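The Last Tower

Drives

Setora closed its Nisia office in March, and I got the job of taking the old computers apart. The list said drives first. Each tower had to go on its side with the panel off, and the drive came out in its blue plastic caddy, board and all. I had done this often enough to stop thinking about it. Then I got to the tower from room 11, where my mother had kept the accounts until she retired.

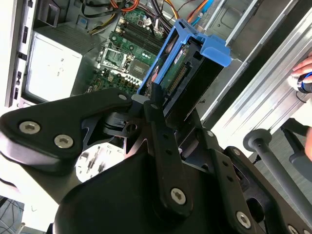

Leave it till tomorrow, the night guard told me from the doorway. The truck wouldn't come before noon, and the drives would still be drives in the morning.

I said I would rather finish. The guard went back down the hall and turned off the lights in the stairwell.

The processor was gone from the socket already. I wrote that on the sheet. I wrote the asset number too, 448, and under "condition" I put "fair." My mother used to call from that room at lunch to ask if I had eaten. I never had - I was always about to.

There were cables on the green carpet, blue ones and a white one. I meant to coil them before I left.
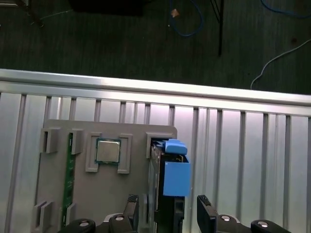 Power

The power supply came next on the list. It had a DELL label with an 80 badge on it, and I read the small print for longer than I needed to. None of it said anything about her.
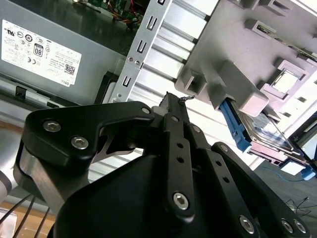 At ten I called her. She lives in Matlala now, 1,053 miles away, and she goes to bed late.

"I'm in your old office," I said.

"Is the window still stuck?"

I got up and tried it. It was.

"Have you eaten?" she said.

I told her I was about to.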